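Setting Up the Fruit Sorting Task for Your Club

We've been running the sorting task on Wednesday evenings at the Grolimside robotics club since November, and enough people have written to ask how we set it up that I finally sat down to type it out properly. Most of this was worked out by Agnes Skinner and Rosaire Campbell, with a good deal of cheerful arguing from the rest of us, so please thank them if it goes well for you!

What you need

One arm with a gripper, two clear bins, a table the arm can reach across, and a bag of mixed fruit and vegetables from the grocery store. Peppers, lemons and apples are all good. Go for firm ones, and leave the grapes for your second year (we tried, and the students still talk about it).

Step 1. Place the bins

Put one bin on each side of the arm's working area with a gap between them wide enough for a hand. Mark the corners with small bits of tape so you can put everything back after somebody bumps the table, and somebody will. Then move the arm slowly by hand over both rims and write down the lowest height that clears them. Ours is 300 millimeters, but please measure your own.

Step 2. Load the fruit

Start with a few pieces in each bin and something left out in the gap, so the students have an easy first pick with no walls to worry about. Let one or two pieces overlap in the bins. It's tempting to line everything up nicely, but a program that only works on tidy fruit will let you down on the day.
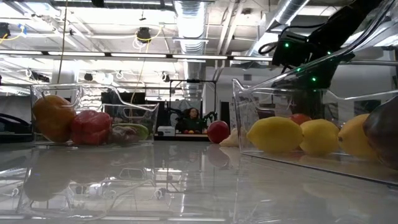
Peppers in one bin, lemons in the other, and a red apple out on the table for the first pick.

Step 3. Teach the first pick

Have the students write just four moves: go above the apple, come down, close, lift. Run it at the slowest speed you have, with one person's hand near the stop button the whole time. Calum Aitken's team spent a whole evening on this and were a little embarrassed about it, but their arm was the steadiest of anybody's by spring, so don't rush them along.

A shiny tabletop gives you reflections, and if you're using a camera to find the fruit, the program may go after a reflection instead. Try a plain cloth under the bins, or have the students ignore anything below the table line.

Step 4. Sort between bins

Now pick a rule. Ours is usually "lemons stay, everything else moves," and Angus Purves likes to change it halfway through the evening to keep everyone awake. Have each team keep a log of every try, including the drops. We had 337 tries written down by the end of our first term, and reading back through them was a lovely way to spend the last meeting.

If the gripper keeps slipping on the lemons, come in across the narrow side and close a little more slowly. Apples near a wall are the hardest, and we let teams nudge those toward the middle first.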